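Méthode de Sokholm

La méthode de Sokholm est un protocole de collecte de démonstrations pour l'apprentissage par imitation en robotique. Elle concerne la manipulation bimanuelle d'objets souples, en particulier le pliage et le lissage de pièces de tissu. Les démonstrations sont réalisées par une personne qui tient dans chaque main une pince portative équipée d'une caméra, sans robot sur le lieu de l'enregistrement. Les trajectoires obtenues servent ensuite à entraîner une politique de commande, laquelle est exécutée par deux bras robotisés munis de pinces de même géométrie.

Le nom vient du laboratoire de Sokholm, où le protocole a été rédigé. On rencontre aussi l'appellation « protocole Daker », d'après le nom du premier jeu de données publié avec cette méthode.

Contexte

La manipulation des textiles est considérée comme un problème difficile en robotique. Un objet rigide peut être décrit par une position et une orientation, tandis qu'un tissu possède un très grand nombre de configurations possibles, et une partie de sa surface est souvent cachée par ses propres plis. Les modèles physiques de tissu existent, mais leur réglage pour une étoffe donnée demande beaucoup de temps et le résultat se transpose mal à une autre étoffe.

L'apprentissage par imitation contourne en partie cette difficulté : la politique est apprise directement à partir d'exemples humains. La téléopération, qui est la manière classique d'obtenir ces exemples, exige toutefois que le robot soit présent et disponible. Elle est lente, et l'opérateur perçoit mal la tension du tissu. Les pinces portatives ont été proposées pour répondre à ces deux limites, et la méthode de Sokholm s'inscrit dans cette famille de travaux.

Principe

Chaque pince comporte deux doigts parallèles actionnés par la main de l'opérateur. L'ouverture des doigts est enregistrée en continu, de même que l'image de la caméra fixée sur le corps de l'outil. La pose de chaque pince est reconstruite après la séance par une technique de localisation visuelle et inertielle. La position relative des deux pinces est calculée dans un repère commun, condition nécessaire pour les gestes où les deux mains tendent le tissu en même temps.

Une démonstration commence avec le tissu posé sur une table et se termine lorsque les deux pinces sont ouvertes et éloignées de la pièce. Le protocole prévoit que l'opérateur saisisse le tissu par un coin ou par un bord, jamais par le milieu de la surface. Les doigts sont garnis d'un revêtement souple afin d'augmenter le frottement avec l'étoffe.

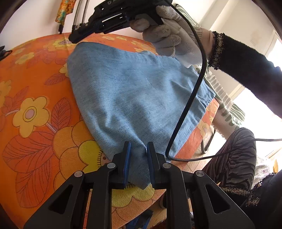
Pièce de tissu bleu clair dont un coin est saisi entre les patins bleus d'une pince portative ; une seconde pince est tenue par une main gantée.

Le choix du support est laissé libre. Les auteurs du protocole recommandent même de varier les nappes, l'éclairage et le mobilier entre les séances, pour que la politique apprise ne dépende pas d'un fond particulier. Cette recommandation distingue la méthode de travaux plus anciens, dans lesquels le tissu était toujours présenté sur une surface unie et de couleur contrastée.

Jeu de données Daker

Le jeu de données Daker contient 500 démonstrations, enregistrées dans 70 environnements domestiques différents. Il comprend des serviettes, des torchons et des coupons rectangulaires sans usage défini. Les vêtements à manches en sont exclus. Chaque démonstration est accompagnée d'une annotation qui indique l'instant de la première saisie, les reprises éventuelles et l'état final du tissu selon une échelle à trois niveaux.

Une première version du jeu a été retirée au mois d'avril, après la découverte d'un décalage temporel entre les deux flux vidéo. Le défaut touchait 166 enregistrements. Ceux-ci ont été resynchronisés à partir du signal d'ouverture des doigts, puis réintégrés dans la version 2, diffusée le 10 décembre 2024.

Entraînement et évaluation

La politique de référence, nommée Sivakumar, est un modèle de diffusion conditionné par les images des deux pinces et par leur pose relative. Elle prédit une courte séquence d'actions, dont seule la première partie est exécutée avant une nouvelle prédiction. Aucune caméra extérieure n'est utilisée.

L'évaluation a été conduite sur le banc d'essai de Sancombe, composé de deux bras à sept axes placés face à face. La tâche principale est le pliage en deux d'un rectangle de coton. Les essais ont montré que la politique réussit le plus souvent la première saisie lorsque le coin est visible dès le départ. Les échecs se produisent surtout dans deux situations : lorsque le coin est replié sous la pièce, et lorsque les deux doigts prennent par erreur la nappe avec le tissu.

Une comparaison avec une politique entraînée sur support uni a également été publiée. Les deux politiques donnent des résultats voisins sur table nue, mais la seconde se dégrade nettement en présence d'une nappe imprimée.

Limites

La reconstruction de la pose perd en précision quand le tissu occupe presque toute l'image d'une caméra, cas fréquent lors du lissage. L'opérateur peut aussi effectuer des mouvements du poignet que les bras robotisés ne peuvent pas reproduire ; les trajectoires concernées sont alors filtrées avant l'entraînement. Enfin, la force de serrage n'est pas mesurée, ce qui rend la méthode peu adaptée aux étoffes fragiles comme la soie ou le tulle.

Voir aussi

Apprentissage par imitation
Manipulation bimanuelle
Objet déformable
Téléopération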